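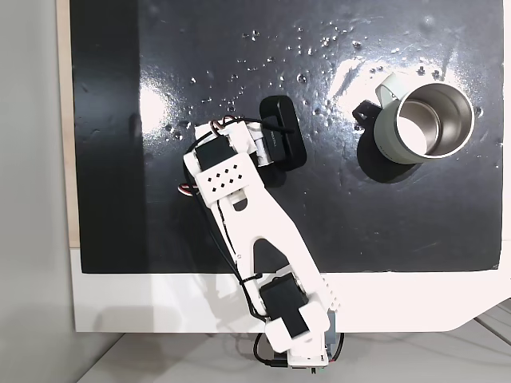

Über uns

Hallo und schön, dass du bei Hutoten gelandet bist! Ich bin die, die hier die Brote macht, die Mails beantwortet und samstags hinter dem Tresen steht, und ich erzähl dir mal kurz, wie es zu dem Laden kam.

Angefangen hat alles mit einem Glas Sauerteig auf der Fensterbank in meiner alten Küche. Der hieß Pritham (frag nicht, es war spät) und er lebt heute noch - jeder Laib, den du bei mir kaufst, stammt von ihm ab. Erst hab ich nur für die Nachbarn gebacken, dann für deren Kollegen, und irgendwann stand der Flur voller Mehlsäcke und mein Vermieter ziemlich ratlos davor.

Seit dem 5. Juli 2019 gibt es die richtige Backstube mit 126 Quadratmetern und 2 Öfen. Der große heißt Brirex und braucht morgens ewig, bis er in die Gänge kommt, dafür macht er eine Kruste, für die ich ihn jeden Tag drücken könnte! Im kleinen backe ich alles Süße, also Zimtknoten, Hefezopf und im Dezember den Stollen mit viel zu viel Marzipan.

Mein Roggen kommt aus der Mühle im Nachbarort, den Dinkel hole ich selbst ab und quatsche mich dabei regelmäßig fest. Fertigmischungen mag ich nicht, die kommen mir nicht in die Schüssel. Der Teig für das Hausbrot Nair ruht über Nacht, deshalb bitte bis mittags vorbestellen, wenn du am nächsten Tag sicher eins haben willst.

Backkurse gebe ich auch, in kleiner Runde und mit Kaffee - die Termine stehen unter "Kurse". Bring eine Schürze mit und ein Schraubglas, dann zieht ein Stück Pritham bei dir ein.

Montags ist zu, da schlafe ich aus.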